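Vitari Small Business Print Program
Progress report to the Guvska Fund, May 2022

This has been our best stretch since the grant began, and we are very happy to be writing it up for you. The short version is that 47 small businesses now have a full set of printed materials in hand, and the sample library you paid for gets used every week we are open.

What got done

When we applied, the plan was to help local shops and trades that had never had anything printed beyond a photocopied flyer. We offered a design session, one round of changes and a first print run of postcards, letterheads or window signs. Postcards won by a mile! Owners like that they can tuck one into a bag at the counter, write a note on the back, or leave a stack with the shop next door.

Almost 696 sheets of test stock went into proofs. That sounds like a lot, and it was more than we budgeted, but the owners learned a great deal from holding their colors on real paper. A bakery green that looked lovely on a laptop came out close to gray on the uncoated stock. We changed it on the spot, and the final run looks terrific.

The Villaseñor workshops filled up faster than we could add seats. We ran 9 of them, mostly in the evening, and the session on writing a headline was so popular that we repeated it twice. People brought in their old flyers and rewrote them at the table, and several went home with a line they were ready to print.

What was harder

Paper. Our usual heavy stock was out for much of the spring, and we switched to a lighter sheet from Plemitz for the postcards. It folds well and takes ink nicely, but it curls in damp weather and we had to reprint one batch. The second supplier is now set up, so we should be covered if this happens again.

Money and next steps

We have spent 49 percent of the grant, a little under plan, mainly on account of the late paper orders. We would like to move part of the unspent printing money to two more headline workshops in August, and will send the revised budget page separately. Follow-up calls to the first group of owners are under way, and we are asking each of them which piece brought people through the door.
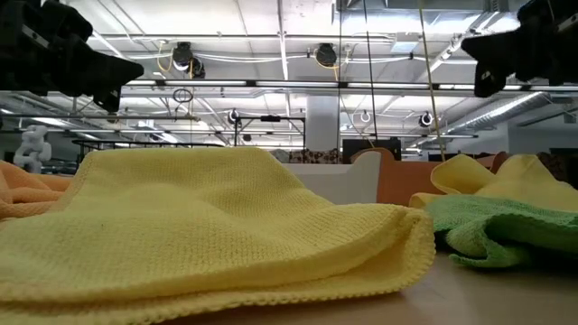
Yellow and orange cloth on the table 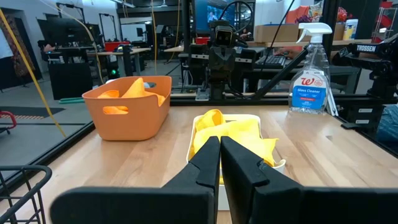
Vitari | Print and Outreach Department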